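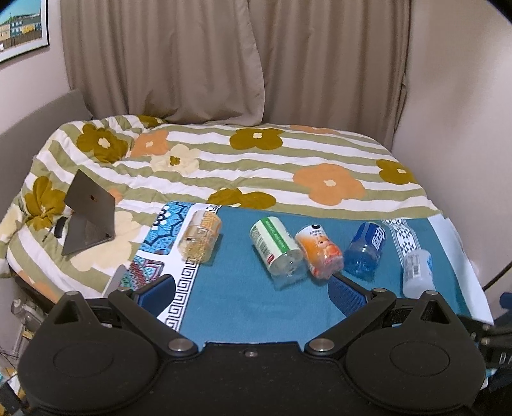
Selection of section heads at the Plosdale district office: appointment or election?
Posted by registry_desk, Members' Forum, Leadership and Governance
The district office at Plosdale proposes to end the practice by which each section elects its own head, and to replace it with appointment by the director. I wish to set out the case for keeping the election. A head chosen by colleagues has usually been tested in front of them, in ordinary weeks and in bad ones. An appointed head has been tested in an interview. On paper the candidates may look as easy to sort as five plastic bottles laid out on a printed cloth, and a panel that reads only the labels will learn very little about what is inside. The present rules have served 326 staff without serious complaint. I would ask members to state their views before the consultation closes in January.

Reply from Brincombe_North
I must disagree with the opening post on one point of fact. There have been serious complaints. When our section at Brincombe last voted, turnout was 46 percent, and the person elected had told several of us that she did not want the position. She accepted it out of duty and resigned before the summer. An election can find a popular colleague. It does not tell us whether that colleague is prepared to discipline a friend or to defend an unpopular budget.

Reply from registry_desk
The correction is accepted. I should have written "few serious complaints." I would observe, however, that reluctance is a poor reason to rule a person out. Some of the best heads this office has had did not seek the post. They were asked, at a difficult time, and they agreed.

Reply from quorum81
My user name refers to the 81 members who signed the original petition for elected heads, of whom I was one. The petition followed the flood year, when two appointed heads remained at home and the junior staff at Mornum kept the records dry and the telephones answered for nine days. The members who organized that effort held no title. It was felt, correctly in my view, that the rules ought to allow such people to be recognized. I am sorry to see this history left out of the director's paper.

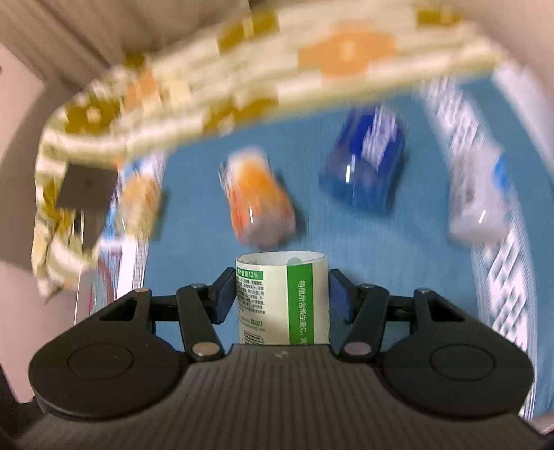 I would add that the director's paper refers to "natural leaders" four times and does not define the term. If the director believes such persons exist and can be identified by interview, members are entitled to know what questions will be asked. In the flood year, the colleague who arranged the night shifts was regarded by management as shy.

Reply from Brincombe_North
With respect, a flood is not a normal working week. A person who does well in an emergency may be quite unsuited to leave schedules and annual reviews. I do not say this to lessen what was done at Mornum.

Reply from south_annex
Has any member read the Konstantinidis report? It was circulated with the previous consultation and recommended a middle course: the section nominates two candidates, and the director appoints one of them. The cost of the change was put at 2,000 dollars, chiefly for printing and staff time. Our section would support it.

Reply from quorum81
I have read it. The middle course gives the director a veto under another name. If the section's first choice can be passed over without written reasons, the vote is advisory only.

Reply from south_annex
Written reasons could be required. The report is silent on the matter, but I see nothing in it that would prevent such an amendment.

Reply from registry_desk
I would be prepared to support the report's proposal with that amendment — written reasons, sent to the whole section within ten working days. I will prepare a draft and post it in this thread by Saturday. Members from Brincombe are asked to say whether they would second it.

Reply from Brincombe_North
We would wish to see the wording first. I would also ask that the draft allow a nominee to decline without giving a reason.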